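Chapter 11
Cloth and Water: Why Some Fabrics Drink

Start with a spill. Any spill, kitchen floor will do. A shirt pushes the puddle about, a towel takes it up. Same fibre sometimes, cotton both. So what differs? Surface, mostly, and the gaps between the threads. Water climbs narrow gaps. We call this wicking, and you met it in Chapter 20 of the first book, with the glass tubes. 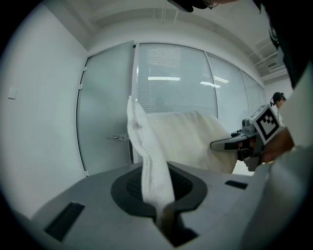 Lamont objects that wicking is only half of it, a cloth must also hold on to what it has drawn up, and a thin one soon lets go. Fair point. Hence two words in this chapter, not one: uptake and holding. Keep them apart in your notes, examiners do.

Now the Rovotbridge trials. Dry cloth weighed at 200 grams, soaked, hung till the dripping stopped, weighed agian. Result 333 grams. Work out the water held before reading on.
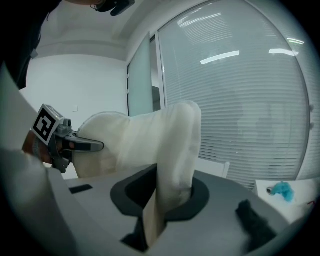 Holding depends on space inside the cloth, and pressing takes that space away. Wring a flannel and out it comes. Folding is gentler. A thick white cloth with a slightly fuzzy, towel-like face, bunched up in rounded folds like the one here, has its layers lying against each other, and water can pass from one to the next where they touch. Pulled tight, much less room. The Plolholm method uses this, see 11.2.

Terms for this chapter: pile, loop, wicking, uptake, holding. Learn them frist, then do the drip test on the next page.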